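About Sturnthorpe

Home / Company / About Us

Sturnthorpe plans and supplies small-item food storage for workplaces. The work covers snack shelves, shared pantries, break room counters and the packed baskets that go between them. The company is based in Drurnolport and serves offices, clinics, print shops, schools and light industrial sites within a 35-mile radius.

What we do

A Sturnthorpe installation has three levels. The first is the shelf or counter. The second is the basket, which is the unit that gets lifted, moved and cleaned. The third is the lidded container, which holds food and keeps it separate from whatever else is in the basket. Customers may already own any of the three, and we plan around existing furniture where its dimensions allow.

We do not sell food or run vending. Customers buy their own stock or have it delivered by a grocer, and our staff unpack it, sort it and place it according to a written layout. On sites without a service contract, the customer's own people do this from the same layout sheet.

Company history

Lorne Zacharias started the company after eleven years in commercial shelving. His first contract was a single break room at a machine shop in Drurnolport, with one counter, two wall cabinets and a refrigerator shared by three shifts. The layout sheet written for that room is still the basis of the one used now. It listed every shelf by height above the floor, every container by volume and every item by who was allowed to take it. The last column caused arguments and was removed in the second version.

For the first two years the business operated out of a rented garage. It moved to the present building on Mosquera Street when the container stock outgrew the garage shelving. The Mosquera Street site has a receiving area, a wash room, a storeroom and a layout room with tables where baskets are packed and trial arrangements are set up before they go to a customer. The office is at the front. Deliveries come to the side door.

The company currently maintains 197 pantry locations under service contract. One-time installations are not included in that number.

Baskets

We stock baskets in wire mesh and in solid plastic. Wire mesh is specified for dry packaged goods and for anything already held in a closed container. Crumbs fall through it, contents can be checked from the side, and air moves around the containers after washing. Solid plastic is specified for bottles and for loose fruit, where a leak would otherwise reach the shelf below.

Each basket is assigned a position and keeps it. A basket that moves from shelf to shelf will end up with mixed contents, usually within a couple of weeks, and the restocking sheet no longer matches the room. The position is written on the shelf edge and again on the underside of the basket.

Load limits are set by the person who has to lift the basket and by the shelf height. Above shoulder level we limit contents to light packaged goods. At counter level the limit is higher. Nothing heavier than cereal goes on a top shelf – this applies to empty glass jars as well.

Containers and lids

Food containers are clear plastic with a colored lid. The body is clear so that stock can be checked with the lid on. Lid color indicates content group, and the groups are agreed with the customer before the first delivery. A typical office uses four colors. Schools generally ask for one color reserved for items free of tree nuts and peanuts, and those lids are stored and washed apart from the rest.

Containers are bought in three footprints that fit together inside our standard basket: full, half and quarter. Round containers are not stocked. They leave dead space at the corners and roll when a basket is tilted.

Lids are inspected at each service visit. A lid is replaced if it has a cracked corner, if it no longer seats on all four sides, or if it has taken on an odor that remains after washing. Containers with clouded walls are pulled even when sound, because their contents can no longer be identified from the front.

Labeling: the Wokel system

Wokel is our in-house labeling scheme. The name comes from the label printer's default file name in the Mosquera Street office and has no other meaning. Every shelf position has a Wokel label giving the room, the shelf, the position from the left and the content group. Containers carry a smaller label with the item name and the date it was opened.

Individually wrapped snacks keep their original packaging. The manufacturer's wrapper has the ingredient list and the date on it, and transferring the item to an unlabeled container would lose both. Loose goods such as crackers from a large box are transferred, and the panel with the ingredients is cut from the box and placed in the container on the side facing out.

Labels are removable with warm water. Customers who want permanent labels can order them, but most rooms change their stock often enough that we advise against it.

Service visits

A standard service visit has a fixed order of work.

Remove all baskets from the shelf, top shelf first.
Check dates and set aside anything past date.
Wipe the shelf, the shelf edge and the back panel.
Empty, wash and dry any basket marked for washing.
Check lids and containers.
Repack from the layout sheet, older stock forward.
Return baskets to their positions and sign the sheet.

Most locations are visited every two weeks. High-use rooms are visited weekly, normally on Thursday, ahead of the end-of-week restock. Rooms in schools are fully emptied and deep cleaned in July.

Past-date items are left in a marked bag for the customer to dispose of. We do not remove food from a site without written permission.

The layout room 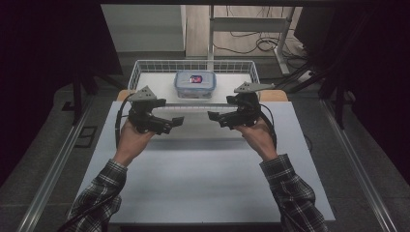
Packing arrangements are worked out at a table before they are written into a layout sheet. The packer starts with the largest container, adds the smaller ones against it, and then checks that every lid can be opened without lifting out its neighbor. A basket with one container in it, like the white wire mesh one at the far end of the table with the light blue lid inside, is the starting point for most arrangements, and the small red-and-blue labeled item in that container can be seen through the clear wall with the lid in place. If the contents cannot be made out at that stage, the container is turned or a shallower one is used. The arrangement is then tried at shelf height, where the viewing angle is lower, and adjusted again if required.

Trial arrangements are kept until the customer has approved the sheet. Approval normally takes one or two rounds. The most frequent change is to move coffee supplies closer to the machine, followed by requests for a basket that has no assigned contents. We supply one unassigned basket per room on request. It is labeled as such and is emptied at every visit.

Staff

The company has 6 full-time employees. Two work mainly on layouts and customer measurements, three on service routes, and one on receiving, washing and stock. Lorne Zacharias still carries out the first site measurement for new customers on most weekdays and reviews every layout sheet before it is issued.

New route staff spend their first month in the wash room and the storeroom. They learn the container footprints, lid groups and label format there, and after that they ride with an experienced route worker until they can repack a room from the sheet alone.

Minimum order and areas served

One-time installations are accepted for rooms with at least one full shelf run or one counter. There is no upper limit on room size, though sites with more than 100 shelf positions are divided into two or more layout sheets so that each can be completed in a single visit. Service contracts run for a year and may be paused during a shutdown or a renovation.

For an initial estimate we need the shelf width, the clear depth, the height between shelves and the number of people who use the room. Measure clear depth with the door closed if the shelf is inside a cabinet – hinges and door racks often take up more space than expected. A phone photo of each shelf as it is normally used is helpful. Shelves do not need to be tidied first.

Visiting Mosquera Street

Sample baskets and containers in all three footprints are kept at the front office and can be borrowed for one week. Customers are asked to bring a list of the items stored most often, along with the package sizes. Visits to the layout room are by appointment and are scheduled in the afternoon, after the morning routes have been loaded. Parking is on the street side of the building. The side door must be kept clear until 10 a.m.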